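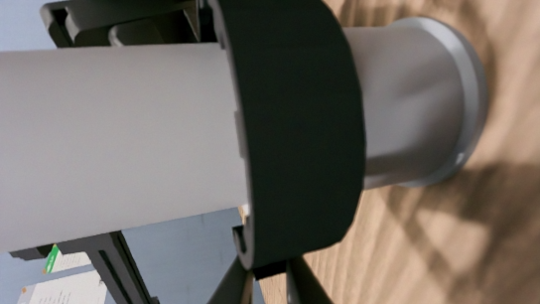 Teaching by Demonstration: Gallery

The Cirketthorpe Center for Applied Automation maintains this gallery as a record of its teaching-by-demonstration program. In the program, a person carries out a task through the robot, either by guiding the arm by hand or by operating it from a control station, and the recorded motion is used to train a control policy. Part of the work is done on physical arms and part in simulation. The same task sheets apply to both.

The program is directed by Wanpen Kongkaew. Operator training is the responsibility of Rostam Esfahani, and the simulated workspaces are prepared by Shahram Jafarzadeh. The collection described on this page was opened in October and is known within the Center as the Groltow set.

About the Groltow Set

The set contains 3303 recorded demonstrations, of which 2824 have been accepted for training. Recordings that were not accepted are kept in a separate archive and may be consulted on request. The most common grounds for refusal are an incomplete task, a missing camera stream, and a pause by the operator longer than the task sheet allows.

Of the accepted recordings, 600 were made by hand guiding. The remainder were made by remote control, on the physical arms or in the simulated workspace.

Gallery Notes

Simulated workspace, close view
A pale gray cylinder and black bracket parts, with wood grain behind. Two dark gripper fingers are at the lower edge. Rendered in simulation.

Camera placement
Close views are recorded together with a wider view of the table. Operators are asked to check both before the first demonstration of a session, as a part of the arm can fill much of a close view when the wrist is turned.

Lighting and shadow
Shadows are left on in the simulated workspace. An earlier version of the workspace had none, and policies trained on it performed poorly when moved to the physical arms. The light direction is changed between sessions and entered in the session log.

Surfaces
Several table finishes are in use, wood grain among them. The finish is fixed for the length of a session. Operators may not change it between attempts at the same task.

Hand Guiding

In hand guiding, the operator stands beside the arm and moves it directly while the motors hold only its weight. The method is used for short tasks with firm contact, such as pressing a part into a fixture or closing a lid. It is generally the first method taught to new operators, who find it easier to judge force when they have hold of the arm.

The operator's hands and sleeves must stay clear of the wrist camera. Where this cannot be done, the task is assigned to remote control. Marjan Esfahani reviews all hand-guided recordings and may return a whole session if the operator's grip has altered the path of the arm near the end of the motion.

Remote Control

In remote control, the operator is seated at the Vahidi station and moves a pair of hand controllers. The arm follows with a short delay. Operators work from the camera views alone, and the station faces away from the robot so that a demonstration does not depend on anything the policy will be unable to observe.

A session consists of a warm-up, a block of recorded attempts, and a review. The warm-up is not recorded. Operators who have been away from the station for more than a month repeat the introductory exercise before they return to recorded work. This rule applies to staff and visitors alike.

Lukian Palamarchuk supervises the station and keeps the controller settings. Requests for a change in speed scaling should be made to him before the session begins. The scaling may not be altered once recording has started.

Work in Simulation

The simulated workspace is driven from the same station and with the same controllers. It is used to prepare new tasks, to train operators, and to collect demonstrations when the physical arms are under maintenance. Each simulated recording stores the full state of the workspace along with the camera views, so that a demonstration can be rendered again from a different viewpoint.

Rendered views are labeled as such in the catalog and in this gallery. They should not be reproduced as photographs of the Center's equipment.

Otorham Task Sheets

Tasks are drawn from the Otorham sheets, which set out the starting position of the arm, the placement of objects, the end condition, and the time allowed. A sheet is tested by two operators before it is released. If their recordings differ widely in approach, the sheet is rewritten to name the grasp that should be used.

Proposals for new sheets are accepted from partner laboratories. A proposal should state the task in one sentence, list the objects needed, and say how a reviewer is to decide that the task has been completed. Tasks that involve liquids or open blades are not considered at present.

Viewing and Use

Material in the gallery may be used for teaching without charge, provided that the Center is credited. Use in a publication requires written permission from the program office. Please quote the gallery note under which the material appears.

The demonstration room is open to visiting groups on Tuesday afternoons by appointment. Groups are asked to arrive ten minutes early for the safety briefing. Visitors who wish to try hand guiding should wear closed shoes and remove loose jewelry, and should tell the program office of their interest when they book.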